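Week 6 — Paying for things you can't see yet

Okay, so last week we stopped in the middle of depreciation and a few of you looked betrayed. Let's pick it up again with Hornau, the small packaging shop from the workbook.

Hornau buys equipment for $1,840 in July. Cash goes out the door in July. But the expense doesn't all land in July, and that's the bit Gwion asked me about after class. We spread the cost over the months we expect to use the stuff. With a useful life of 40 months and no salvage value, that comes to $46 a month. Do the division yourself once so you believe me.

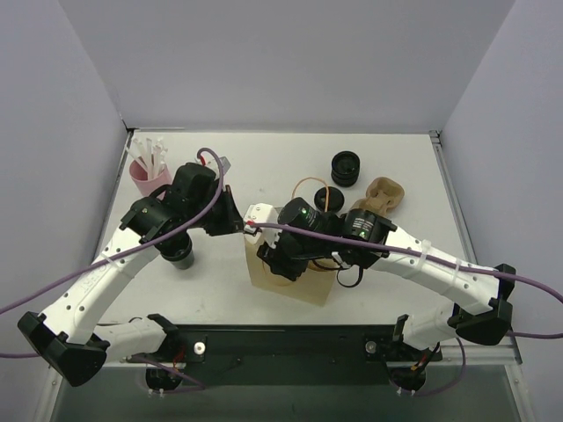 Fig. 6.1. Two robot arms over a tabletop.

What goes in the cost? More than the sticker price. Freight goes in, and so does setup. Training your people does not (I got this wrong on my own midterm, years ago, and I'm still a little sore about it). Repairs are the gray area. If it keeps the thing running as before, expense it. If it makes the thing last longer or do more, add it to the asset.

Now switch sides and look at Skirnia, which rents everything. Its bill for the same stretch is $2,191, so buying looks like a bargain — until you remember that Skirnia can hand the keys back whenever it likes. I want you to argue about this on Sunday in the discussion thread. Nerys and Lino, you two start.

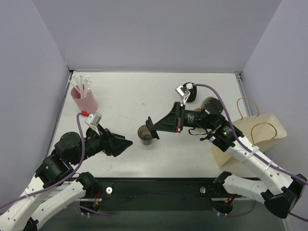
Fig. 6.2. Two robot arms over a tabletop.

Reading: the rest of the depreciation chapter, skip the tax box. Problem 17 is due before class, and please show the monthly entry as well as the total. Yiran's study group still has room if you're stuck on journal entries.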